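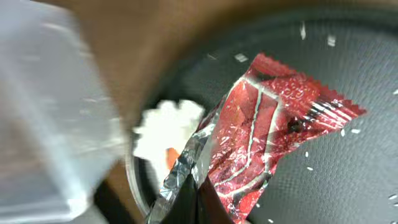
Llevo desde junio cenando a horas decentes y todavía no me lo creo. Antes: salir del trabajo a las nueve y pico, metro, sofá, abrir lo primero que crujiera. Cena de bolsa, la llamaba yo. Ya sabéis, una de esas rojas brillantes con el borde en zigzag, todo arrugada al final y yo con la misma hambre que al principio. Y a las once, claro, hambre de verdad, y a las doce y media friendo un huevo en pijama. Dormía fatal. Me levantaba peor.

Escribo esto deprisa que entro en un rato, perdonad las erratas.

El cambio no fue por ninguna decisión seria. Fue el extracto del banco. 139 euros en un mes en comida a domicilio, y eso sin contar las máquinas de la oficina de Dillport, que me trago la moneda y encima repito. Me quedé mirando el número un buen rato. Con eso me pago el tren para ir a ver a mi madre, y hasta me sobra para invitarla a comer.

Así que regla nueva: cenar antes de las 10. Lo que sea, pero en plato y en la mesa. Nada de sofá. El móvil en el pasillo (esto lo cumplo aveces).
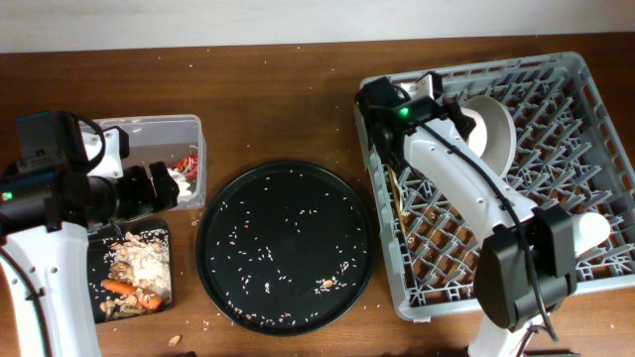
La primera semana, un desastre. Llegaba sin nada pensado, abría la nevera, la cerraba, la volvía a abrir como si alguien hubiera ido al mercado en esos diez segundos. Acabé cenando arroz con atún cuatro noches seguidas. El atún ni lo huelo ya. Pero cenaba pronto, y a la quinta noche dormí siete horas del tirón. Siete! Hacía años.

Lo que me ha funcionado, por si le sirve a alguien:

- Dejar arroz hecho. Arroz frío de ayer, sartén, lo que haya. Diez minutos.
- Comprar verdura que aguante. La lechuga se me muere siempre. La zanahoria, la col y la calabaza son de fiar.
- Merendar. Parece una tontería pero si meriendo algo a las seis no llego a casa hecha una fiera.
- Fregar justo después. Si me siento, ya no friego, y al día siguiente no cocino por no ver la pila.

Lo de la verdura me costó mas de lo que esperaba. Yo soy de ciudad y de bandeja de plástico. El puesto de mi calle vende las cosas feas, con tierra, torcidas, a mitad de precio, y las primeras veces me daba hasta apuro. Ahora voy directa a ese cajón. Saben igual, algunas mejor. Con una zanahoria rallada, limón y comino ya tengo media cena. 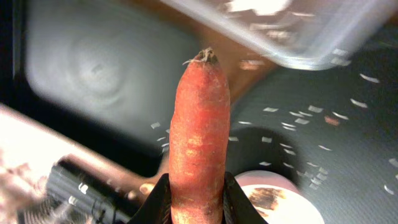
*Torcida y con sus pelillos. De las mías.*

Me preguntaba Müzeyyen Değirmenci en los comentarios del otro post qué hago los días que salgo tardísimo. Pues trampa. Esos días ceno en el trabajo, tupper, a las ocho, delante de la impresora. Triste? Un poco. Pero llego a casa y solo me queda la ducha y la cama, y eso no lo cambio. También he probado a cenar a las siete como los ingleses y no, por ahí no paso. A las diez y media estaba comiéndome un yogur de pie.

Y luego está lo social, que de esto se habla poco. Aquí quedar a cenar es quedar a las nueve y media y que la cocina del bar arranque a las diez. He dicho que no a un par de planes y me ha sabido mal. A otros he ido y ya está, se cena tarde y al día siguiente se vuelve. No pienso convertirme en la pesada del horario.
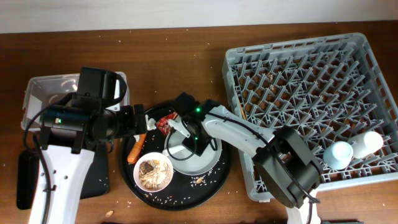 Eluned Dafis me escribió que lo suyo fue al revés, que dejó de mirar el reloj y empezó a cenar cuando tenía hambre, y que para ella la regla de la hora era otra forma de ponerse nerviosa. Pues puede ser. Le he dado unas vueltas. A mí el reloj me calma, me quita una decisión de encima cuando ya no me queda cabeza para nada. Pero entiendo que a otra persona le agobie.

Gasto de este mes en domicilio: 7 euros, unos rollitos un día de tormenta. No me arrepiento.

Me voy que pierdo el metro. Otro día cuento lo de los desayunos, que ahí sigo igual de mal: café de pie y galleta en el bolsillo del abrigo. Si alguien tiene un truco para desayunar sentada, que lo deje abajo porfa.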